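4.2 Wear on tabletops as a record of use

Surface marks are often read as a diary of what a table has been through. The Jorklow survey went so far as to rank 86 household tables by "intensity of use" from scratches alone. We doubt the marks can carry that much weight. A scratch has no date, and few owners in our own sample could say where theirs came from.
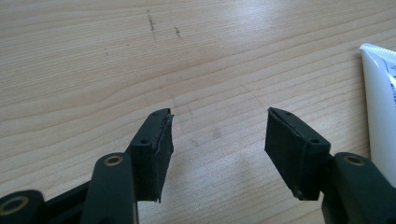 Figure 3. Marks on a light-colored wooden tabletop.

Severity scores depend heavily on who does the scoring. Our nine raters agreed well on deep gouges and poorly on everything else. Small dark marks like the two in Figure 3, one short and upright and the other slanting, were the usual cause of dispute, and faint grayish smudges on the grain were worse. Some raters called such smudges wear and others called them dirt. The Zirkix scale puts both under "surface change," a label that settles the argument by dropping it. When the same raters scored 24 of the tables again in May, their own earlier scores were a weak guide to the new ones. We therefore report scratches and smudges separately and make no claim about use from either.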